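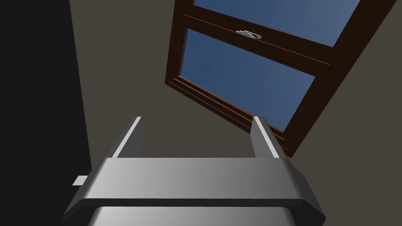
The sash window in the simulator, latch and all, with the gripper's fingers still wide open.

I said in September that I'd believe in the window opener when it let some air in, and I'm sticking to that. What I have so far is a very nice blue view through a window that doesn't exist.

For anyone who missed the earlier grumbling: the workshop gets stuffy, the top window is too high to reach without standing on the bench, and Mereana Faulkner thinks a robot arm should deal with it. I think a pole with a hook on the end should deal with it. The pole would cost less than the bearings. But she bought a second-hand Kleinschmidt arm for 600 quid and it seemed rude not to help, so I've been doing evenings on the software side, which is all run in simulation until one of us trusts it near real glass.

The simulator is called Hesent and it came recommended. It is fine. I've spent more time arguing with it about which way is up than I have on anything to do with windows. The modelled one is a brown wooden sash with a small silvery latch on the rail, and I'll admit the wood is shinier than anything in our building has been for a long time. Ours has been painted over so often that the latch needs a screwdriver and some language. I've asked how we put that into the model. Mereana says friction. I say friction doesn't cover it.

My other complaint is the viewpoint. We look out from just behind the gripper, so a good part of what the software gets to see is gripper. When the wrist rolls over, everything goes off at a slant, and a thing you recognised perfectly well a moment ago becomes a wedge of colour with a brown edge.
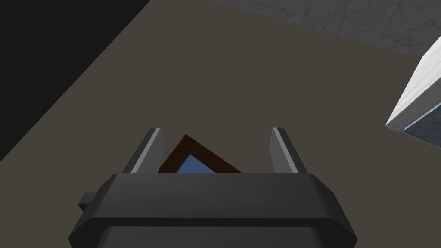

I can work out what I'm looking at if I stare at it, and I know what is meant to be in there. The software has neither advantage. A blue shape with a brown border could be a window or a picture frame, and if all you have is one corner of it poking up between the fingers, I wouldn't put money on either. Mereana's answer is more practice runs. We'd done 1,891 by last night, left going on her old desktop with the fan howling, and I went through a handful of them over toast. I didn't come away reassured.

I'm also suspicious of how clean it all is. The wall is one flat colour from end to end. Our wall has a calendar, a cable tray, a patch of filler shaped like Wales and whatever the woodturners have sprayed on it that week. I've suggested making the pretend room filthier and this has gone on the list, under item 8, below "rename folders".

To be fair to the thing (I do try), the arm itself is decent. It holds its position, it's quiet, and the Weremo controller has only locked up once on me. I had that down as the part that would sink us. What I can't see is the step from here to a real latch, two floors up, in a draught, with a person underneath who would like to keep their eyebrows.

Mereana wants to try it on a bit of scrap sash clamped to the bench next. I've agreed to that, on condition the glass comes out first and I get to hold the stop button. I've also priced up a pole.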